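Perguntas frequentes: solas, prateleiras e caixas

Recebo sempre as mesmas mensagens sobre a forma como guardo o material de sapataria, por isso juntei aqui as respostas (e vou acrescentando quando aparece uma pergunta nova). Se a tua não estiver na lista, escreve à vontade para o correio da oficina!

Quem és tu e o que é a Fado?

Sou a Dalia Venckus e tenho uma pequena oficina de calçado chamada Fado. Trabalho com a Modupe Oyelaran, que trata dos cortes e das encomendas. Eu fico com a montagem, a cola e, já agora, com as arrumações, que é uma coisa de que gosto mesmo muito. Sim, há quem goste.

Guardas as solas deitadas ou de pé?

Deitadas, ao comprido na prateleira e com o rebordo para cima. Durante uns tempos tive-as de pé, encostadas umas às outras como livros, e ao fim de um verão havia várias empenadas. Podia ser do calor, podia ser do lote, não sei dizer. Desde que as deito não voltei a ter chatices. E também não as empilho, a menos que esteja mesmo aflita de espaço, porque o preto mate marca com uma facilidade incrível.
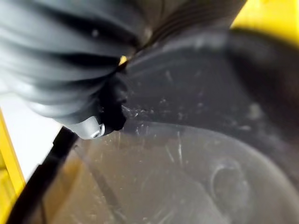 Um pormenor de perto, na zona das arrumações.

E as peças de plástico brilhante, vão para o mesmo sítio?

Não misturo. O plástico brilhante risca só de olharmos para ele! Vai para uma caixa à parte, com um pano macio no fundo (uma camisola velha cortada serve lindamente). Se tiver pó, sopro primeiro e só depois passo o pano. A Modupe passa o pano logo à primeira e já discutimos isto mais vezes do que gostaria de admitir.

Prateleiras amarelas? A sério?

Muito a sério! Quase tudo o que usamos é preto ou cinzento, e numa prateleira escura eu andava sempre às apalpadelas. Com o fundo amarelo, a sola preta salta logo à vista. A estrutura é preta porque era a que havia, e acabei por gostar da combinação. Comprei duas estantes na Tejada, uma loja de equipamento em segunda mão, e montei-as com a Modupe numa tarde de agosto, com um calor que nem vos conto.

Qual é a distância certa entre prateleiras?

Depende do que lá pões, mas para solas soltas uso 56 centímetros, que parece um exagero. O que me interessa é conseguir meter as duas mãos lá dentro e ver o fundo sem me agachar. Se só vais guardar solas, podes apertar bastante mais. Eu deixo folga porque às vezes aquilo leva também formas e caixas de sapatos.
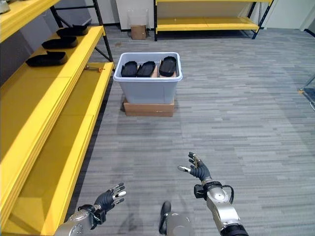 Outra coisa que me perguntam muito é se encho as prateleiras até ao fim. Não encho. Gosto de ter sempre uma prateleira com espaço livre, normalmente a de baixo, para pousar o que acabou de chegar ou uma ferramenta que vou usar daí a nada. É a minha zona de passagem. Tem um defeito: as chaves de fendas adoram ficar lá a viver.

O chão alcatifado não é um disparate numa oficina?

É, um bocadinho. Já cá estava quando viemos e, como a cola e as tintas ficam noutra sala, tem aguentado. A vantagem é que uma peça que caia faz menos estragos. A desvantagem são os parafusos pequenos, que desaparecem. Tenho um íman preso a um cabo de vassoura só para isso e recomendo-o a toda a gente.

Como é que separas o que vai sair do que fica?

Com caixas de plástico cinzento-claro. Passam da prateleira para a caixa só as peças daquela encomenda, e a caixa não sai do sítio até estar tudo conferido. Costumo levantá-la um pouco do chão, com um cartão por baixo, e as minhas costas agradecem. Quando a encomenda é grande, limito cada caixa a 15 peças. Mais do que isso e começo a atirar coisas lá para dentro sem jeito nenhum.
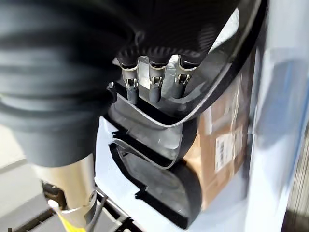

Já agora, a maneira de pegar nas peças também conta. Eu pego pelo rebordo e pouso devagar, sem largar de cima. Dedadas no plástico brilhante saem com um pano ligeiramente húmido, riscos é que já não saem. Experimentei um polidor da Prisham e ficou baço, mas se calhar carreguei demais. Quem tiver um truque melhor que me diga!

Guardas as caixas de cartão usadas?

Guardo, e sem vergonha. Desde que os cantos não estejam desfeitos, uma caixa com fita enrugada e marcas antigas ainda faz muito serviço. Só tapo as etiquetas de morada, para o estafeta não se baralhar. Arrumo-as dentro de um tabuleiro de plástico, umas em cima das outras.
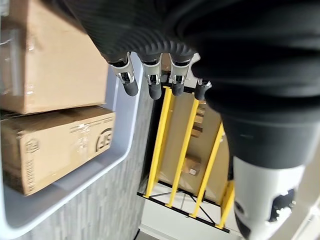
Quanto à fita, uso a transparente e dou sempre duas passagens na junta das abas. As caixas com abas muito vincadas ficam para uso interno, nunca para envio.

Vendem as solas avulso?

Por enquanto não. As que temos vão todas para os nossos modelos e para os arranjos que fazemos com a Restico. Se sobrar alguma coisa no fim da estação, aviso aqui na página.

Posso visitar a oficina?

Podes, de manhã e com marcação! Escreve-nos com uns dias de antecedência e diz se vens só ver ou se trazes sapatos para arranjar.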